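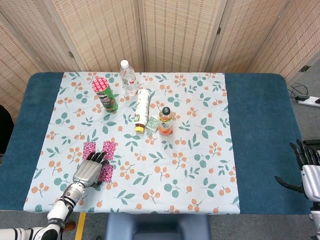 *Berry-and-leaf tablecloth over a blue padded table cover.*

## Geleo type family - progress to end of February

Prepared by Eluned Probert for Latrice Benavides, Floltosel

**Status.** Geleo Regular is drawn and spaced. The character set stands at 1,147 glyphs, including small caps, old-style figures and the accented letters needed for Welsh. Bold is drawn for the basic Latin range only.

**Kerning.** Morfudd Mostyn has replaced the flat pair list with class-based kerning, using 188 classes. The pairs around W and Y with circumflex still collide at text sizes and will be redone by hand.

**Ornaments.** The border set is on hold until the Bold is complete. Tudur Harries has moved the existing pieces to a separate font file so that they no longer inflate the text fonts.

**Testing.** Kneath printed proofs at two sizes on uncoated stock. The counters of a and e filled in slightly at the smaller size - both have been opened and new proofs ordered. On screen, the TrueType build shows uneven stem weights in the Bold. Hinting is with Eirlys Foulkes.

**Budget.** We request that the remaining 500 dollars of the proofing line be moved to hinting. No other change is needed.

**Next period**

- Bold: accented letters and figures
- Italic: lowercase trial, version 2
- License text: reply to Floltosel's comments on web embedding

The Italic capitals will start after the lowercase trial is approved.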